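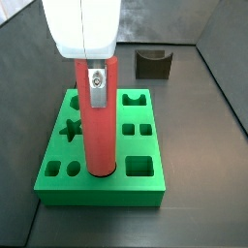 Six months of arguing over fingertips at Treloar has come down to a child's toy. The automation workshop has been putting two sets of gripper fingers, one from Vornano and one from Evwood, through the same job on the same white arm, and the results were passed round on 2021-10-04 with very little fanfare. The job is to put a peg in a hole. The peg is a tall red cylinder, the hole is a round one in a green foam board that also offers a star, an oval and several squares, and the budget for all this was approved by adults.

Each set of fingers was given 100 tries at the round hole. The flat metal Vornano plates came out ahead by 14, a lead that Marjorie Dawber, who runs the trials, called "respectable, if you don't mind how long it takes". The Evwood pair were quicker on nearly every run and, she said, "quicker to be wrong as well".

Foam was picked in May after a harder board cost the workshop a wrist sensor. It forgives a bad approach, which suits the arm and annoys Minoru Kubo, who writes the control software and would like his mistakes to show up properly. He has asked for a stiffer board in the next round. He has been asked who will be paying for the sensor.

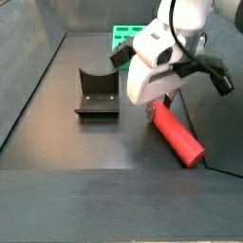
Robotics / Workshop news

Picking the cylinder up off the floor of the enclosure is a separate test, and a less flattering one. A rod lying on its side close to a wall leaves little room for a finger, and neither supplier's brochure dwells on the matter. Kubo is comparing the standard controller with one from Bania, using the camera-like module on the wrist to line up the grasp. The log stands at 1191 attempts so far and he won't give a winner until he has been through it. Dawber has booked the arm for the squares next.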